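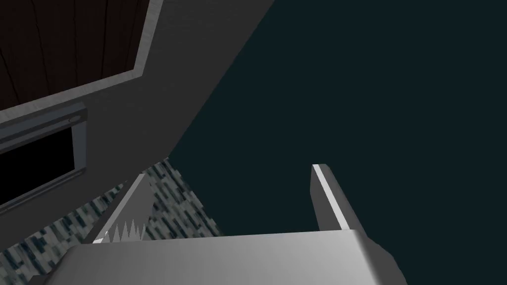
Home & Workshop > Automation > Kitchen tasks

Can an arm wipe a bench and shut a cupboard yet, or is that still lab work?

Asked by Carys Bellis, Thursday, September 22, 2022

I have a rendered kitchen set up in simulation: speckled benchtop, grey cabinetry, two-finger gripper. The view is from just behind the gripper. Before I spend money on hardware I'd like to know which chores are realistic. My list is wiping the bench, closing cupboard doors and putting mugs away. Closing doors works in most of my simulated runs. Wiping is hopeless, as the cloth passes through the bench or sticks to it. Is that my settings, or is it like that for everyone? Budget is modest and I can program.

3 answers

Answer 1 (accepted)

Doors first. Closing is much easier than opening, because you can push with the side of a finger and the hinge does the rest. Opening needs a grasp on a handle and a path that follows the arc. If your position estimate is out by 5 mm on a thin handle you will probably miss it.

Mugs are feasible if they always start in the same area. I ran a Sevier arm on that job in April and it averaged roughly 60 seconds a mug, including retries. A person would be finished and out of the room.

Wiping is partly your settings. Most rigid-body simulators handle cloth badly. Replace it with a stiff foam block fixed to the wrist and control the downward force – not the height. The real benchtop won't be flat, and an arm holding a fixed height will either skim over the surface or stall against it. That gets you a wiped bench. It does not get you an arm that knows whether the bench is clean.

Also check your finger geometry. Teeth on one finger and a plain face on the other may be fine for cardboard, but I'd want rubber on both for glazed mugs.

Answer 2

Depends on the kitchen. Ours at work has a Bezerra unit that moves trays between 2 racks and it's fine at that. Wouldn't trust it near glass.

Answer 3

Agree with the first answer on force control. I'd add that dark cavities and glossy panels give depth cameras trouble, and a render won't show you this unless you add sensor noise. An oven door that looks solid black in simulation can come back as a hole in the real depth data. Uvton has a noise plug-in, though the documentation is thin and version 7 broke my config files.

Comment on Answer 3, from Carys Bellis: Thanks. Is the plug-in usable with the Cleltusov driver, or do I need to convert the depth format first?

Reply: Convert first. Watch the units – one is in metres and the other in millimetres.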